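What does a robot hand do all day? At the Malwood open day, kids got to find out. Mostly, it pinches things.

Driss Ashour showed us grippers that people hold, with two padded fingers each. You do the moving. The gripper does the grabbing. Folding a cloth this way is harder than it looks, and your mom will not accept it as an excuse.
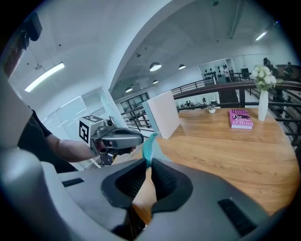 Got it! Two black fingertips pinch a teal-green cloth.

Driss has 951 practice grabs so far. He still drops socks.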